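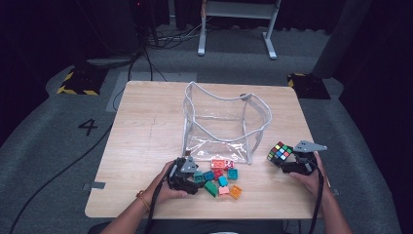
Nadège Baudry

Sunday, and I spent it with a pair of grippers. The left one had been closing a hair late since February, so I had the jaw off before coffee, cleaned the slide, put it back and found the spare screw under my shoe. There was no spare screw. Off it came again.

Recalibrated both at station 4. The left passed on try 2, the right sulked until 1643 and wanted its cable reseated, which I had suggested to it in the morning. Then the usual check with the bricks, the clear bag and the Rubik's cube. I can't solve the cube with my own fingers, so it was never going to happen with black claws, but the right one holds it nicely.

Odette Guérin wants the grip log up to date before she drives back from Clarkcombe. It stands at 104 entries and 13 of them say "odd noise", all in my handwriting. Must think of another word for odd.

Wrists ache. Still to do: grease, label the left cable, ring Drillero about the jaw pads.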